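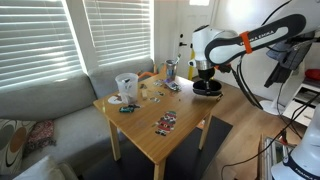

Living things need an outer layer. It keeps the soft parts in and keeps many harmful things out. A tree has bark, a snail has a shell and a person has skin. Bark is easy to forget, as it is usually removed before wood is put to use. The table in the picture has lines running through its wood, known as the grain. When that wood was part of a living tree, it was hidden under bark and could not be seen at all.

Bark has two main parts. The inner bark carries sugary food from the leaves to the rest of the tree. The outer bark is mostly dead and works as a shield against insects, frost and knocks. Some trees have very thick bark that can protect them during a forest fire. Cork comes from the outer bark of the cork oak. It can be cut away carefully without felling the tree, and the tree then grows a new layer. This takes years, and the cutting is skilled work.

If a ring of bark is removed all the way round a trunk, food can no longer travel down to the roots and the tree will usually die. Children visiting Gurton Wood are therefore asked not to peel bark from living trees. Fallen branches may be picked up and looked at closely.

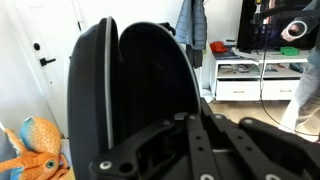 Shells are another kind of covering. Mussels, cockles and oysters belong to a group called bivalves, a name that means an animal with a shell in 2 parts. The parts meet at a hinge, where a stretchy band pulls them open. Strong muscles inside pull them closed. People have borrowed the same idea for carrying delicate belongings. A hard case such as the black one shown here has two rounded halves that open like a book, and the word for this shape is "clamshell".

A bivalve makes its own shell from minerals found in the water and in its food. As the animal grows it adds new material along the edge, and this often leaves curved lines on the outside. A crab cannot do this. Its hard covering does not stretch, so the crab must climb out of it and wait for a new one to harden. During this time it is soft and usually hides.

Empty shells are still useful. Hermit crabs live in the empty shells of sea snails, and small fish may shelter in larger ones. The Laur Collection at Pranine holds 349 shells, and 10 of them may be handled by school groups. 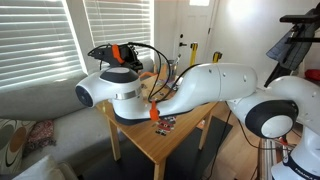

Human skin is the body's largest organ. It keeps germs out, holds water in and helps us to feel warmth, cold and pain. It also has to deal with sunlight. In a sunny living room, like the one with the small wooden table, light falls on everything it can reach, and over the years it can change the colour of wood and fade cloth. Skin changes too - it makes more of a brown colouring called melanin, which gives some protection. Melanin is not enough on a bright day in June, and hats, loose clothing and sun cream are also needed.

The outside of the skin is made of dead cells. They rub away all the time and are replaced by new ones from underneath. Hair and nails are made largely of a tough material called keratin. Feathers, claws and hooves contain it as well.

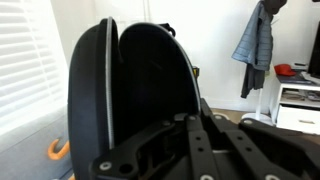
Can a snail leave its shell and find a bigger one?
A snail's body is joined to its shell, so it cannot move out. The shell grows with the snail and has to last for its whole life.

Words to know
Bivalve - an animal with a shell in two parts.
Keratin - the tough material in hair, nails and feathers.
Melanin - the colouring found in skin and hair.

Text by Margus Rozīte, Learning Department. Teachers may copy this page for use in the classroom.

Home Visit Collections Schools Contact

Contact the Learning Department | © Laur Collection, Pranine | Back to top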